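# Open afternoon at the Marnasthorpe shared workshop

I went for the robot arm and stayed for the parking, having boxed myself in behind a trailer. It was March, it was raining, and the flyer on the library noticeboard had promised "works in progress". I have been to enough of these to know that usually means a half-painted canoe. There was a half-painted canoe.

There was also a robot arm, so the flyer earned its drawing pin.

## Getting there

Marnasthorpe is 13 kilometres past the last decent coffee. The workshop is behind the old seed store, up a ramp, through a door that needs a shoulder. Doors opened at one o'clock, although the real door opened at twenty past, after a brief hunt for the key. Entry was a gold coin in an ice cream tub.

The front half of the building is what you'd expect: two drill presses, a bandsaw older than me, a laser cutter with a handwritten list of things you must not put in it. The list has clearly been added to over the years in response to events. "Vinyl" is underlined three times. "Cheese" is underlined once.

I spent too long at the laser cutter because a small girl was having her name cut into a coaster, and the name was long, and the machine was in no hurry. Then there was a table of clocks made from saucepan lids. I bought one. It loses four minutes a day, which for the price I can forgive.

## The back room

The arm belongs to a group within the workshop who call their project Grivilent. They were a bit cagey about where the name came from, and I suspect it was the only web address left. The aim is a home-built tidying station: an arm that sorts the odds and ends that pile up on a bench, wrappers in one place, parts in another. As someone with a bench, I can see the market.

They didn't make the arm itself. It came second-hand, and it is a lovely thing, all white curves, like something a dentist would buy after a very good year. What they are building is everything else: the mounting, the wiring, the control software and the tool on the end. The software is called Cutier, and it runs from a laptop that I was asked politely not to stand near.

I had pictured a clean cell with a yellow line on the floor. What they have is a room with brown curtains and a television in the corner, and the work going on in the middle of it. I liked it much better. You could imagine doing this at home, if the rest of your household had moved out.

There are cables everywhere. I asked whether there was a plan for them and was told there was a drawing. I asked to see the drawing and was told it was from before Christmas.

Some numbers, since I wrote them down on the back of my hand:

- 108 hours on the job sheet so far, not counting talking
- 1360 dollars spent on parts, not counting the arm, which seemed to be a sore point
- 30 minutes for a full restart when Cutier loses track of itself

The job sheet is taped inside a cupboard door. A surprising number of the entries read "cables".

### What it does

They ran it for us at two. The task was to lift a crumpled wrapper and put it in a bin. The arm woke up with a small click, thought about its life, and went over to the wrapper with great dignity. It closed on a spot two fingers' width to the left. It then carried this portion of air to the bin and let it go.

There was applause. I joined in.

The second run got the wrapper off the table and halfway to its destination. On the third it went in, and a man behind me in a wet oilskin said "there ya go" in the tone people use for horses.

Soft crinkly things are the hard part, I learned. A block of wood is the same shape every time you look at it. A chip packet has opinions. It also shines, and Cutier doesn't care for shiny – a reflection can look like an edge, and off goes the arm after the edge. With windows on two sides of the corner, the light is against them for a good part of the day. Drawing the curtains helps with that, and then everyone trips on the cables.

They had tried a suction tool first, made with fittings from Karpenko, the plumbing supplier down the road. It was excellent on coasters. On wrappers it behaved like a toddler with a straw. The thing now is to get a simple two-fingered grip working well before anybody is allowed to mention suction again.

I asked what happens when the arm meets something it hasn't been shown. It stops and waits. I respect that, and have colleagues who could be fitted with it.

### The state of the build

By three most of the visitors had gone back to the scones, so I had a proper look around from behind the rope-and-chair barrier. The arm takes up one side, and to the right of it is all the rest: the metal poles, the knotted ropes, a bit of silvery stuff slung over the crossbar, the black table with its cup and its packet.
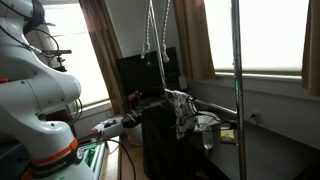

### Questions from the floor

A few that came up, with the answers as I understood them.

**Is it safe?** It is set to move slowly and to stop if it bumps something. Visitors still stay behind the chairs.

**Could I build one?** The bench, the mounting and the wiring, yes, with patience. The arm is the catch. They suggested starting with a small hobby arm and a biscuit tin of screws to sort, and seeing whether you still like robots at Easter.

**When will it be finished?** This got a laugh from the people building it, and then no answer.

**Will it do dishes?** Asked twice, by two different people. No.

## If you go

They hold these afternoons twice a year, and the next is in spring. Bring coins for the tub and a jumper for the back room, where the heater shares a circuit with the laptop and the laptop wins. Park on the street. The scones are date, the tea is strong, and the toilet is across the yard, past the canoe.

My saucepan-lid clock is up in the kitchen. I set it forward every night when I let the dog out.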